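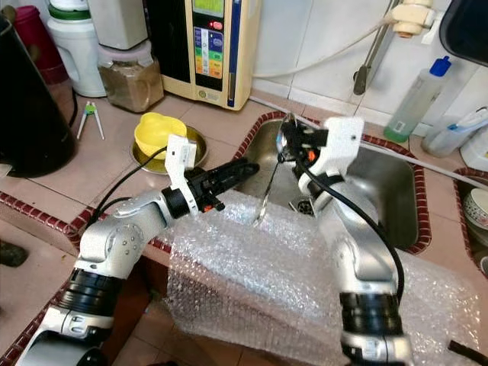 Equipment plan, kitchen cell, second half of the year

16/06/2023
Posted by: Sandgate manipulation bench

Still working from the list we drew up after the move to the tiled kitchen. The ceiling for consumables and small hardware is $2000 through October. Arms and controllers come out of a separate line and are not discussed in this entry, except where a small part decides whether an arm can be used near the sink.

Splash protection

Bubble wrap over the front edge of the sink and counter. It costs next to nothing and goes on fast, but it has no rating of any kind, and a sheet that hangs between the two arms is one more thing for a cable to catch on. Two options to price:

– Fitted jackets for both forearms. Skermont quotes per arm and wants joint drawings first. They will not hold the price past the end of the month.
– A formed plastic apron that clips to the front of the counter. We could cut this ourselves. Material cost is $40 with enough left over for one mistake.

The apron protects the tile edge and does nothing for the joints. The jackets are the other way around. My preference is to make the apron now and put the jackets on the October order, when we know how much wet work is planned. Until then, tap closed during arm motion, as before.

Cables

The gripper cables leave the bracket and hang in a loop next to the arm. The loop is needed for wrist travel. It does not need to be as wide as it is on the right arm. A spring-return cable guide from Falcão would take up the slack, but the smallest one in their catalog is heavier than I would like that far out on the arm, and the payload margin is already spent on the bracket and camera. Try hook-and-loop ties at two points on the forearm first and repeat the full wrist sweep. If the sweep passes, strike the guides from the list.

Spare cables: order two of each length regardless. The lead time on the last set was bad enough that we lost the use of one arm while waiting.

Brackets

The white brackets are our own prints. Print a batch of 10 in the current revision before anybody changes the file again. Filament is in stock, so no line in the budget. Please write the revision on the label – the bins still have mixed parts in them and the hole spacing differs between the last two.

Fingers and pads

Most of the argument is here. The black fingers are fine on bowls and jars. On thin handles the contact is a narrow line, and a spoon can rotate about it when the bowl end touches anything. Two slender utensils in the same grasp is a harder case again: the shafts share the closing force, and if one is slightly thicker the other can slide. The finger surfaces also pick up scuffs, and I have no friction figure for a scuffed finger compared with a new one.

Sanby sells a soft pad set for parallel grippers at $300. That covers both arms and one spare pair. Points to settle before ordering:

– Whether the adhesive backing survives dish soap. The data sheet says "general cleaning agents" and stops there.
– Added thickness against the closed position. We need the fingers to meet, or the thin handles are out of range altogether.
– Color. Anything pale will glare in the wrist camera next to the steel bowl, so ask for dark.

Asked Sanby for a sample pair. No answer yet.
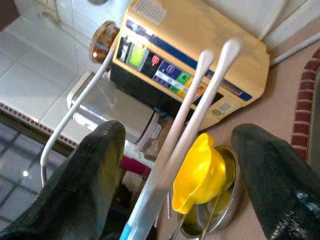

Props and fixtures

The utensil set, the funnel, the steel bowl and the tongs are the working props and should be bought in duplicate. Same model, same finish. Substituting a similar spoon halfway through a run of sessions makes the earlier grasps hard to compare with the later ones. Ordinary kitchen shop prices; put it on the card and file the receipt under consumables.

No fixture for the funnel. A ring stand was suggested, but a funnel lying over in a bowl is a pose we want to keep in the set.

The ionizer stays where it is. It is plumbed to the wall fitting and moving it would mean a plumber's invoice. Do add its outline and the hose run to the collision model for both arms. The hose crosses the wall behind the sink and is not in the current version.

Order status

Apron material – approved, order this week
Pads (Sanby) – hold for sample
Cable ties – buy locally
Cable guides (Falcão) – hold for sweep test
Spare cables – approved
Jackets (Skermont) – October, send drawings now to get a number
Duplicate props – approved

Open: who keeps the joint drawings. The copy on the shared drive is for the older shoulder housing.

This site uses cookies to remember your settings. Accept / Manage preferences

© 2023 Sandgate manipulation bench | Contact | Back to top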